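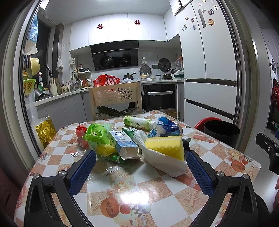 Zulo episode notes: read me first

Hello! These are my notes on both seasons of Zulo, the lighthouse thriller I have now watched far more often than is good for me. I started the file one February because I kept losing arguments with Karthik Paul over which episode the ferry goes missing in (he was right, annoyingly), and it grew from there.

SPOILERS everywhere, by the way. The notes for the very first episode give away who Nernico is, so please don't open anything until you've finished season two.

What's in here

episodes.csv has one row per scene, 265 rows in all. The columns are season, episode, scene, place, who's in it, and my one-line summary. The summaries get longer and crosser towards the end of season two, sorry. I really did not like the trial.

quotes.txt is 2,000 lines of dialogue typed out by ear. Sewwandi Chowdhury checked the first season against the subtitles and fixed a lot of my mishearings. Season two hasn't been checked, so treat the Flendberg harbour scenes with care – everyone mumbles and there's a foghorn going.

theories.txt is just me and Tharindu Jayasinghe going back and forth about the second letter. Skip it if you like your facts tidy!

How I've spelt things

The captain is Bhattacharjee throughout, even in the episodes where the credits drop an "e". Anyone who only appears in a flashback gets an (F) after their name. If I couldn't tell where a scene was set, the place column says "boat?" and you can probably work it out better than I did.

Known problems

Two scenes in the season one finale are in the wrong order. I know which ones, I just haven't got round to it. The deleted scenes aren't covered at all.

Using it

Copy whatever you want for your own fan pages, reviews or quiz nights. A mention would be lovely. Corrections go to me or to Vasanthi Thambiah, who looks after the file when I'm away, and please give the season and scene number so we can find the right row.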